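3.2 Laying out the parts before a rebuild

Our second question was a simple one: does it help to give every loose part its own place before a desktop computer goes back together? Figure 3 shows the layout we settled on. 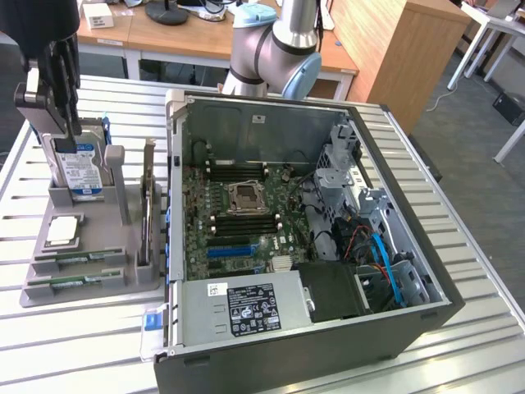
Figure 3. Parts tray next to an open Dell tower lying on its side. The hard drive stands upright, the processor sits in a square recess, and the two memory modules lie in long grooves below it.

3.3 What the layout changed

We were delighted by how much a well-planned tray does for this kind of work! In the Gomer workshop, parts used to go into one shallow bin, and people spent a surprising share of their time turning memory modules the right way around or hunting for a card that had slid under a drive. With the Hallden layout (named after the bench where Leszek Borkowska first sketched it in January), the eye learns the positions within a few builds, and the hand soon follows.

Standing the hard drive on its edge was the change people liked most. A drive lying flat takes up a lot of bench, and it is awkward to pick up with one hand. Upright in a slot, it can be gripped by its long sides and carried straight over to the case. The same thinking applies to the thin card, which has its own narrow slot at the right end of the tray.

The processor recess took more tries. Our first version held the chip so snugly that builders pried at it with a fingernail - exactly what we wanted to avoid. Sasaki suggested a looser fit, and 9 of the later trays were printed that way. Memory grooves were easier. We kept them long, so that a module can be taken by both ends and lowered into its slot without being turned over.

Laying the tower on its side matters just as much. The memory slots and the processor socket then face up, and the builder can lean over the board and press straight down. We logged 52 rebuilds with this arrangement, and builders asked to keep it when the trial ended, which pleased us enormously. The wording of their comments is discussed in Section 4, together with the Nurkex bench, where the tray was placed on the opposite side of the case.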